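Gradgate Releases Version 2 of Rolell Toolkit for Handheld Gripper Recordings

Friday, November 12, 2021

Gradgate has released version 2 of Rolell, its software toolkit for turning recordings made with handheld grippers into training data for robot control policies. The release is available to all current license holders and to partner laboratories enrolled in the company's research access program.

Rolell takes in video and motion data from handheld devices, recovers the path of the gripper through the workspace, and writes out time-aligned sequences of images, gripper positions and finger openings. The sequences can then be used to train a policy that runs on a robot arm fitted with the same fingers. The first version was issued for internal use and handled only rigid objects on flat surfaces. The new version extends support to cloth and other soft items, which have been the most frequent request from partner laboratories.

The main change is in the tracking module. In the earlier version, the gripper path was estimated from image features alone, and recordings often had to be discarded when a large piece of fabric filled the view of the camera. Version 2 combines image features with the motion sensor signal and with square printed markers placed in the workspace. When a marker is visible, it is used to correct drift in the estimated path. When no marker is visible, the software continues on the motion signal for a short period and assigns a lower confidence value to that part of the recording. Users may set the confidence level below which a segment is left out of the exported data.

Wide-angle lenses are now supported without a separate correction step. The calibration tool fits a fisheye model directly, and the dark corners of the picture are masked before feature matching begins. Parts of the gripper body that remain in view can also be masked, so that they are not mistaken for fixed points in the room.

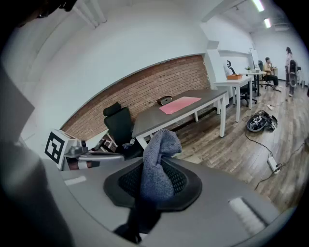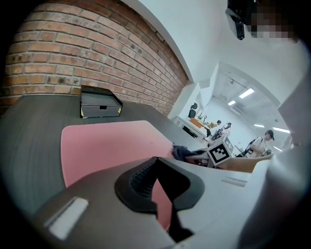

Views from a handheld gripper, with square printed markers in the workspace.

A second area of work concerned people and objects moving in the background. Development was carried out in shared rooms, and the software was required to keep a stable estimate under those conditions. Version 2 compares the motion of each tracked point with the motion reported by the sensor and removes points that do not agree. The process runs automatically and may be reviewed in the new session viewer, where removed points are drawn in a separate color.

The session viewer replaces the command-line report used in the earlier version. It presents the video, the estimated path and the finger opening on a single timeline. Operators can mark the start and end of each attempt, attach a label, and reject an attempt with a stated reason. Labels are stored apart from the raw recording, and no change made in the viewer alters the original files.

The planning tools have received a smaller update. Before export, each path is checked against the reach and joint limits of the selected arm. Paths that cannot be followed are listed with the time at which the limit is exceeded. The check does not consider collisions with furniture or fixtures, and Gradgate advises laboratories to continue their own review before any path is run on hardware.

The release was evaluated jointly with Amarasinghe, a partner laboratory that studies the handling of household textiles, using a reference set of 1,000 recorded attempts. The set covers picking up, placing and folding. It will be made available to research partners together with the settings used in processing, and laboratories may use it to confirm that their own installation gives matching output.

A standard workstation can process a batch of up to 1,000 attempts without operator input. Batches that are interrupted resume from the last completed recording. The export format has changed, and data sets produced with the earlier version must be converted before they are combined with new material. A conversion script is included in the installation package.

Known limitations are listed in the release notes. Tracking remains less reliable in rooms with large plain walls and no marker in view. Recordings in which the cloth covers the lens for an extended period are still rejected. Recordings from more than one gripper can be aligned to a common clock, but two-handed tasks must be exported as separate sequences at this time.

Gradgate will hold an online technical session for license holders in December. The session will cover calibration, marker placement and conversion of existing data. Support for two-handed export is being developed under the project name Flirnitz, and a schedule for that work has not been set. License holders will receive installation instructions through their regular support contact.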